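Speaker notes – Panel joints in shared work surfaces
Baltlow facilities meeting, 9 September 2025

Slide 1 – Title
Leave it up while people sit down. Mention that questions go at the end, except for terms, which can be raised at any point.

Slide 2 – Scope
Talk covers tabletops built from two or more panels, used indoors, at sitting or standing height. No outdoor furniture, no stone tops, no lab benches with sinks. The Workell floor is the main case. The Ogbonna building comes up once, for the leveling problem.
Define the three terms now: gap (distance between panel edges), step (height difference across the joint), drift (change in either one over time).
Everyone in the room has used "crooked" for all three. Ask them to stop for the next half hour.

Slide 3 – Why joints move
Wood-based panels take up moisture from the air and give it back when the heating is on. Movement is greater across the width of the panel than most buyers expect, and the frame underneath does not move with it. If the fasteners are tight in round holes, the panel has nowhere to go and bows. Slotted holes fix most of this.
Second cause is the floor. A frame with four feet on an uneven floor twists slightly, and the twist shows up at the joint as a step at one end and nothing at the other. This is what we had at Ogbonna. The panels were blamed and replaced in February, and the step came back the same week.
Pause here. Someone will ask about the cost of those panels. The figure is in the handout.

Slide 4 – What a quiet joint looks like
A seam that stays faint across the full run of a light top is the target. Light finishes are less forgiving with dirt in the gap and more forgiving with scratches.

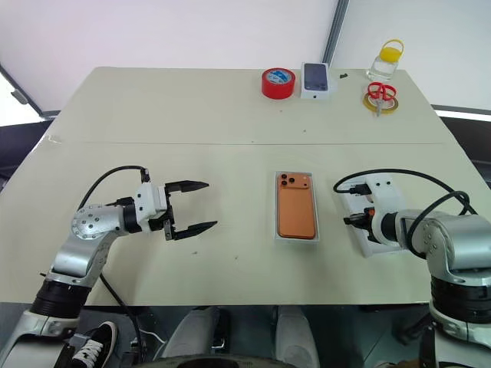 Slide 5 – Measuring
Step: straightedge across the joint, feeler gauge under the low side. Take readings at both ends and at the middle. Record which panel is high, with the same panel called A every time.
Gap: feeler gauge only. Tape measures are no use at this size.
Drift: repeat both, same points, once in the heating season and once out of it. Mark the points on the underside with pencil so the next person finds them.
We log readings in Ondix. The field for joint number takes 8 characters, so keep the room code short. Old entries with long codes were cut off and some of them now overlap – do not merge them by hand.

Slide 6 – Correction, in order
Level the feet first. Load the top as it is normally loaded and wait a day. Measure again.
Loosen the fasteners on both sides of the joint, bring the panels flush with a clamp and two blocks, retighten from the joint outward.
If a step remains, shim between frame and panel on the low side. Shims run the full depth of the bracket. Folded cardboard is not a shim.
Filler is the last choice. It cracks with the next season and then the gap holds dirt.

Slide 7 – Spacing of brackets
Current drawing has brackets at 300 mm along the joint. The old one had them only at the ends. Do not read the table aloud, point to the last column.

Slide 8 – Open items
Edge sealing on cut panels, supplier has not answered.
Whether the Workell tops get remeasured before or after the floor work. My view is after.
Handouts are by the door. Take questions.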